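Gute Praxis beim zweihändigen Greifen in der Simulation

Gute Praxis beim zweihändigen Greifen, im Hauswiki von Lurnora meist nur »die Greifregeln« genannt, ist eine Sammlung von Absprachen für simulierte Aufgaben, bei denen ein Roboter mit beiden Händen gleichzeitig arbeitet. Eine Norm ist das nicht, und ich will auch keine daraus machen! Ich pflege den Artikel seit Juli, davor hat Jovita Tlapale ihn geführt (von ihr stammt auch der Kern der Regeln, ich habe vor allem umsortiert und ein paar Streitpunkte ergänzt).

Begriff

Unter einer Grundaufgabe verstehen wir eine Aufgabe mit möglichst wenig Inventar: ein Tisch, ein Gegenstand zum Bewegen, ein Ziel. Bei uns ist das fast immer Obst und Teller. Ich mag den Apfel sehr gern als Einstieg, er ist rund, er rollt, wenn man ihn schief anfasst, und jeder sieht sofort, was gemeint ist.
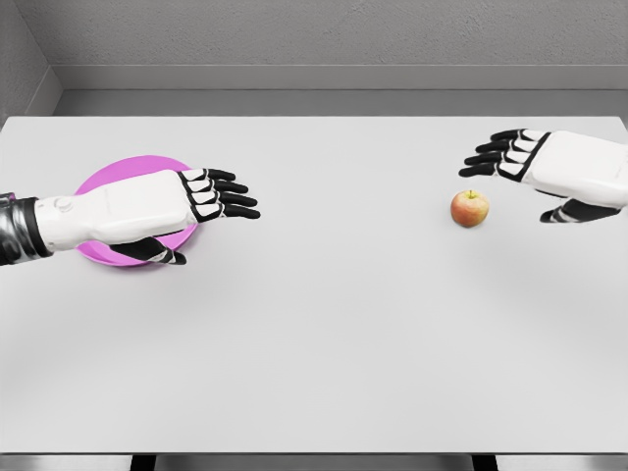 Von der Grundaufgabe unterscheiden wir die gestellte Aufgabe, bei der zusätzliche Dinge auf dem Tisch stehen dürfen. Für die gilt ein eigener Artikel, den Dima Hattar schreibt und auf den ich mich schon freue. Alles Folgende bezieht sich nur auf die Grundaufgabe.

Herkunft der Regeln

Angefangen hat es mit dem Projekt Adgate. Da lagen irgendwann 3.511 Durchläufe auf dem Server, und beim Durchsehen merkten wir, dass jede und jeder von uns »Hand in Bereitschaft« anders verstanden hatte. Bei Crisóforo Villaseñor hieß es: Hand über dem Objekt, Finger offen. Bei mir hieß es: Hand irgendwo am Rand, Hauptsache still. Beides kann man machen, aber in einem Datensatz durcheinander ist es eine Plage, und wir haben ungefähr 8 Wochen gebraucht, bis alles neu beschriftet war. Seitdem steht die Definition schriftlich da, und zwar Crisóforos Fassung. (Meine war auch gut.)

Die Regeln

1. Ausgangslage. Vor dem Start wird geprüft, ob Objekt und Ziel frei auf der Platte liegen und sich nicht berühren. Wer die Lage zufällig erzeugt, speichert den Startwert mit ab.

2. Rollen der Hände. Zu jedem Durchlauf gehört ein Eintrag, welche Hand greift und welche begleitet. Links und rechts meinen immer die Seiten des Roboters. Klingt banal, war aber unser häufigster Fehler.

3. Bereitschaft. Die greifende Hand wartet geöffnet in der Nähe des Objekts. Ob alle Finger gestreckt sind oder nur der Zeigefinger, darf man frei wählen, es muss nur im Protokoll stehen. Melquiades Aguirre hätte hier gern eine feste Fingerstellung, ich bin dagegen: Gerade die verschiedenen Haltungen machen die Daten doch brauchbar.

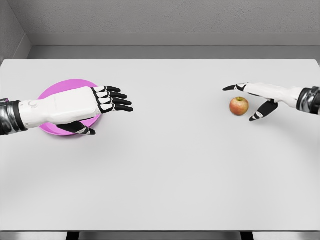 4. Annäherung. Die begleitende Hand bleibt stehen, solange die andere zugreift. Müssen sich beide bewegen, halten sie drei Handbreit Abstand. Kollisionen der Finger untereinander gelten als Abbruch, auch wenn der Griff danach noch gelingt.

5. Ablegen. Ein Durchlauf zählt als erfolgreich, wenn das Objekt fünf Sekunden auf dem Ziel liegt und keine Hand es mehr berührt. Bitte nicht vorher abschneiden, auch wenn es noch so klar aussieht!

6. Fehlversuche. Sie werden aufgehoben und beschriftet wie alle anderen. Gelöscht wird nur bei Rechenfehlern der Physik, etwa wenn ein Objekt durch die Platte sinkt.

Offene Punkte

Jovita Gallegos schlägt vor, Regel 5 für rollende Objekte zu verschärfen und zusätzlich eine Höchstgeschwindigkeit beim Loslassen festzulegen. Finde ich vernünftig, mir fehlt bloß noch ein Wert, den wir alle mittragen. Die Kollegen bei Drillmont arbeiten mit einer längeren Wartezeit und kommen damit offenbar gut zurecht.

Siehe auch: Gestellte Aufgabe; Beschriftung von Fehlversuchen; Projekt Adgate

Zuletzt bearbeitet: 9. Oktober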